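Section 14: Belted garments at the two-arm station

This section covers shorts and trousers that come to the Gramen table at Ostden with a belt. It replaces page 17 of the May 2023 guide. For unbelted items, follow the Hunt folding sheet.

What changes for the attendant

The arms now do the handling that used to be done standing at the bench. The attendant works seated beside the table, watches each item and decides whether it passes. Attendants are still paid at the sorter's rate, and time spent waiting on the arms counts as work time.

Laying out the garment

1. Lay the garment flat on the near half of the table, waistband toward the arms.
2. Smooth the legs away from you. A curled hem is fine.
3. Keep the back row of items against the wall. The arms do not need that strip.
4. Sit down at the side before pressing Start on the Tosta panel.
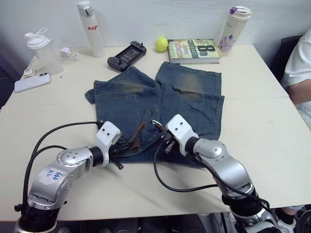
Figure 1. Shorts laid back side up, legs toward the wall, both grippers at the waistband end.

Caution: Keep your hands off the fabric once the arms are over it. An arm resting at the side of the table is acceptable.

Checking the wrist view

5. Open the wrist view on the panel. It will smear when the arm or the cloth moves, so don't judge stains or stitching from it.
6. Look for the gap between the fingers. If cloth is bunched between them when the gripper should be open, press Hold.

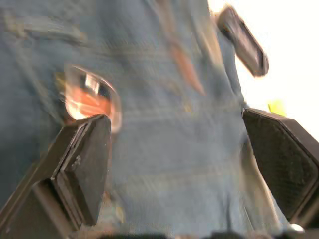 Figure 2. Wrist view with motion blur. Denim fills the gap between the fingers; nothing appears to be gripped.

Note: Fault code 647 means the wrist view has dropped out. Press Hold and call the shift lead. Do not reseat the cable yourself.

Working with the belt

7. Check that the belt runs through the loops and that its long tail is clear of the other arm.
8. Watch the free end. One gripper holds the tip and the other stays open until it is needed.
9. If the tip slips, press Hold, wait for both arms to stop, then lay the tail out to the side and press Resume. 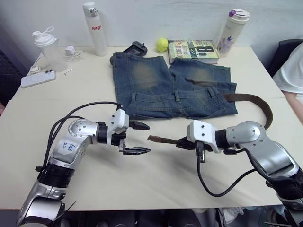
Figure 3. Right gripper holding the belt tip, left gripper open.

10. Record the item as Pass, Redo or Hand Finish. Worn patches are not a reason for Redo.

Hand Finish items go in the grey tub and do not count against the attendant. The tally on the panel belongs to the station and resets each October.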